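Breakfast on a boat, and other small kitchens
28/02/2025

She has lived on the water at Flotham for 8 years and still bangs her head on the same shelf. "Every morning. You'd think I'd learn." Kettle on, dog off the seat, we start.

The boat is called Ramia, came with the name, bad luck to change it aparently. Sixty foot long and most of that is bed, stove and books. The galley is a worktop, two cupboards and a sink you could just about wash a cat in. She cooks in it every day, for herself and often for the boats either side.

"People come aboard and ask where the rest of the kitchen is. That is the kitchen."

What does she actually eat? Eggs, mostly. Toast if the batteries are up to it. In November she more or less gives up on plugs and does everything on the stove, porridge left overnight with the lid on, beans, an onion baked in foil. Summer is easier — the panels fill by ten and she can run what she likes.

She used to rent a flat above a shop in Fontes, with a proper oven and a freezer full of things she never ate. Sold or gave away the lot. "I had 3 potato peelers. Why did I have 3 potato peelers?"

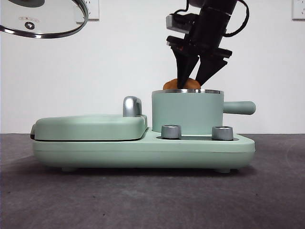 What do you miss most from the flat?

The freezer. I can do without an oven, but I'd love somewhere to keep peas.

Shopping is the hard bit. The nearest supermarket is a 30 minute walk down the towpath, and longer back with bags. She goes twice a week and buys small. Milk in pints. Half a cabbage if they'll cut it. Nothing in glass, she had a jar of beetroot go over in a lock once and was finding it for weeks.

Storage is baskets hung from the ceiling, and a tin trunk under the step for flour and rice. Damp gets into everything else. Salt goes solid, biscuits last a day.

And money? The mooring went up £90 this winter and she is cross about it. Food has stayed much the same, mainly becuase there's no room to overbuy. "I throw nothing away now. A carrot end, a bit of rind, it all goes in the soup."

Her advice for anyone moving into somewhere tiny: cook there for a month before you buy a single thing for it. And get a decent knife. Hers was her mum's.

The dog wants out. She wants to catch the shop before it shuts.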